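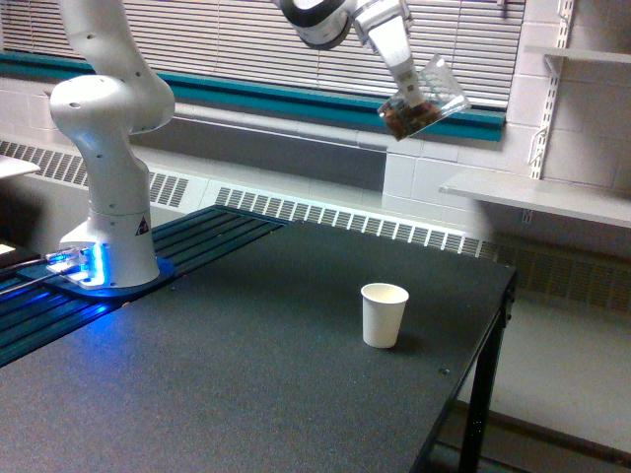
According to Agnese Eglītis, the portioning was never the hard part of the shift; the hard part was to do it while three other persons were asking her something. Her remark came in the first interview at Stindby, and it changed how we wrote the remaining questions.

Projects > Rondlow > Working papers > Section 4

Overview Methods Results People Contact

August - Zofia Kozłowski and Boyang Zhong

4.2 What the staff kept and what they gave away

The task under study is small. Dry snack food is poured from a clear plastic cup into a paper cup, one portion at a time. Before the change, each portion was poured by hand, and one worker did 376 portions in a usual morning. We interviewed 12 workers, and each interview took 20 minutes. Figure 3 presents the task in its robot version, with the source cup in the gripper and the receiving cup on the table.

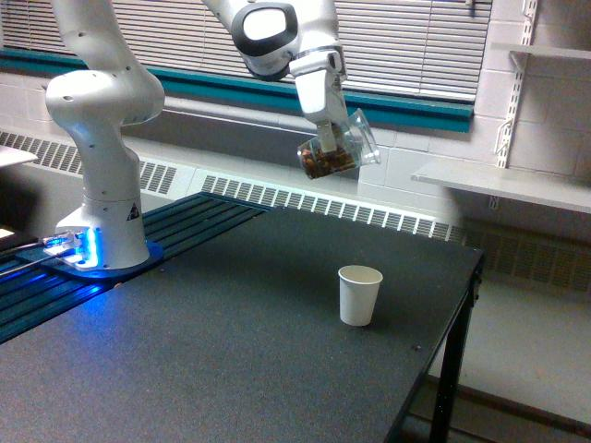 Figure 3. Pouring task: clear cup with brown dry food held by the gripper, white paper cup upright below it.

Most workers said they were glad to give away the pouring, but they did not want to give away the judgment of when a cup is full enough. By hand, this judgment was made without thinking. Now it must be told to somebody in words or in grams, and the workers found that they did not agree with each other. Kátia Batista wanted the fill line lower than all her colleagues, and she had been filling it lower for years.

A second change concerns the pace. The person at the next station used to slow down or speed up together with the person who poured. With the arm, this small adjustment has to be asked for, and at Stindby the request went through the shift leader - a step which several workers called tiring. At Whitlock the workers could change the speed themselves, and complaints of this kind were fewer.

We do not claim that one arrangement is better for output, which we did not measure. The question of who is responsible for a spilled portion was also answered differently in the two places, and we return to it in Section 4.3.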